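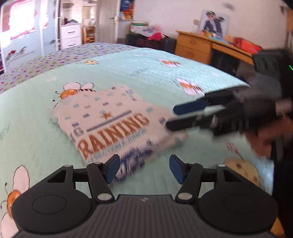

Consolacion Belmonte folds T-shirts for a living, or close enough to it that the distinction bores her. She runs Ridora, a two-person laundry and linen service in Grivcombe, with her niece Jocelyn, and between them they do the washing for three guesthouses, a swim club and a growing number of families who have given up.

"They don't say they've given up," she says. "They say they're trying us out for a month."

We meet at her place, where the ironing board is up and appears to live that way. She makes coffee and apologizes for the cups, which are fine. Jocelyn arrives ten minutes later with a bag of pillowcases and the look of someone who has been told there would be a writer.

I start with the obvious question, which is whether there's a right way to fold a T-shirt.

"There are four," says Consolacion. "Three of them are for people who want to be looked at while they do it."

The fourth is the one she uses. Shirt face down, sides in, sleeves back on themselves, hem up to meet the collar, turn it over. The print ends up on top, or most of it does. A big word across the chest is the usual casualty, and she has made her peace with losing a letter around the side.

"If you can read enough to know which shirt it is, it's folded," she says. "You are not framing it."

Jocelyn disagrees, and has disagreed since she joined the business. She likes the lettering centered. She'll open a shirt up and start over if the first letter has slid around the corner. Her aunt times her on this, out loud, which I gather has not helped.

"It takes five extra seconds," Jocelyn says.

"It takes five extra seconds per shirt. Ask her how many shirts the swim club has."

I ask. Jocelyn says it isn't relevant.

Where they do agree is on the bed. Neither of them will fold on a table if there's a bed free, and both get a little heated about it. A table is too hard and too slick, Consolacion says, and a shirt slides off its own crease while you're reaching for the next one. A quilted bedspread has some grip to it. The stitching holds the cotton still.

"Also you can spread out," says Jocelyn. "You can have the whole load in front of you and see how bad it is."

The drawback is height. Most beds are too low for anyone over five foot nothing, and Consolacion spent years with a sore back before she took to kneeling on a cushion. She recommends the cushion to everyone. She recommended it to me twice, once while I was putting on my coat.

Then there is the matter of the bedspread itself. Children's ones are the best for folding, she says, on account of being quilted within an inch of their lives, and the worst for concentration. She has folded on rockets, on horses, on bees. You set a shirt down, square it up nicely and find a cartoon insect looking out from under the corner.

"I move the shirt," says Jocelyn.

"She moves the shirt," says Consolacion.

The business started with an ad on a grocery store corkboard and a washing machine called Estrella, so named for a sticker the previous owner had left on the lid. Estrella lasted longer than anyone had a right to ask. Her replacement cost 1180 dollars and has no name, despite a campaign by Jocelyn. It sings when it's finished. Consolacion has read the manual from front to back looking for a way to make it stop.

May is their worst month. The guesthouses fill up, the swim club starts going outdoors, and families discover what's been at the bottom of the gym bag since winter. Last May they took on a café, Ellska, as well, and did its aprons for exactly as long as it took to learn what turmeric does.

"Never again," says Consolacion.

"We still do the napkins," says Jocelyn.

"The napkins are dark."

I ask whether they fold at home, for themselves, once the paid work is done. There's a pause, and some looking at the ironing board. Jocelyn admits to a chair. Everybody has the chair, she says, and hers is currently wearing most of what she owns. Consolacion claims to put everything away the same evening, sorted by sleeve, and her niece lets this stand for slightly longer than is kind before she mentions the hallway.

"The hallway is towels," says Consolacion. "Towels are different."

She gets up to deal with the pillowcases. Jocelyn has already started on them, on her knees, lining up the seams. Her aunt watches two of them go by and then looks at the clock on the stove.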